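The Two-Armed Kitchen Hand of Varasgate

Every shared workshop has a project that was going to be finished by June. At Varasgate, a former print shop with a leaky skylight and very good coffee, it's a pair of robot arms that are supposed to heat up your lunch.

Eusebio Huamán and Vesna Todorova have been at it for 10 months. They call the build Plullura, a name neither of them will defend. The arms came secondhand, the control software is their own, and the money is mostly Huamán's. He won't give me a total. Todorova looks at the floor when I ask.

I came in doubtful. I've written about home robots long enough to have heard "it'll do the dishes by next year" from people who have since gone into real estate. A microwave seems like a modest goal until you watch someone try to teach a machine to use one. You and I poke a button without thinking about it. A gripper has to arrive at the right spot, at the right angle, and push hard enough to pop the latch without shoving the whole oven across the table.

"Doors are the worst thing people ever invented," Huamán told me.

They had three ovens on trial before settling on this one. A dial-operated Seidel went first, and Todorova still misses it. Her view is that a flat panel gives the arms nothing to hold on to. His is that most kitchens have flat panels, so they may as well suffer now.

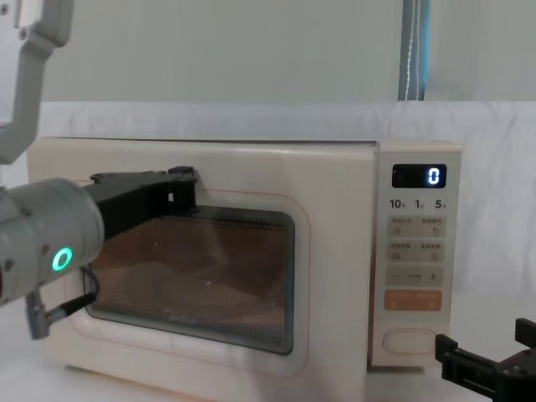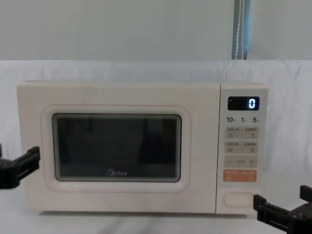 The microwave job, with a gripper on either side of the oven.

What bothers me is the arithmetic. Huamán's log for one long evening lists eight attempts and two he was willing to call good. He reads that as progress. I read it as a cold burrito. And those were attempts at the door alone, on a table they had set up themselves, with both of them standing by.

Todorova is the more careful of the pair. She used to service packaging lines at Siltia, and she wants the oven job to be boring before they add anything else. Huamán is already talking about a refrigerator. When I left they were arguing over whether to move the table closer to the wall, and he had gone off to find a tape measure.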